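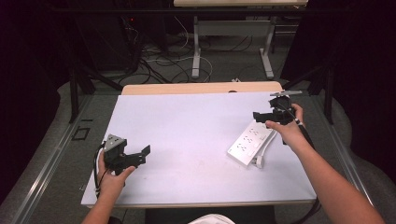
The work table, with its pale covering sheet and the white power strip.

Readers of this blog will recall that the study was closed in July for reorganisation. The present entry records the arrangements made for the table and its electrical supply.

The tabletop is light wood and marks readily. A large sheet now covers most of it, with a narrow strip of timber left bare along the far edge. Wendy Bainbridge recommended a pale colour, on the grounds that small screws and offcuts are easier to find against it. I concur. The sheet was purchased from Gittins and trimmed by 80 millimetres to suit.

Power boards were formerly kept on the floor, where they collected dust and were difficult to reach. Under the revised arrangement, one board is permitted on the table at a time. It is to be switched off at the wall and put away in the Lostent drawer by 9 pm. Leads longer than 2 metres are stored separately.

Nizar Dabbas has enquired whether the sheet may be wiped with methylated spirits. A damp cloth is preferred. The matter of the second drawer remains outstanding.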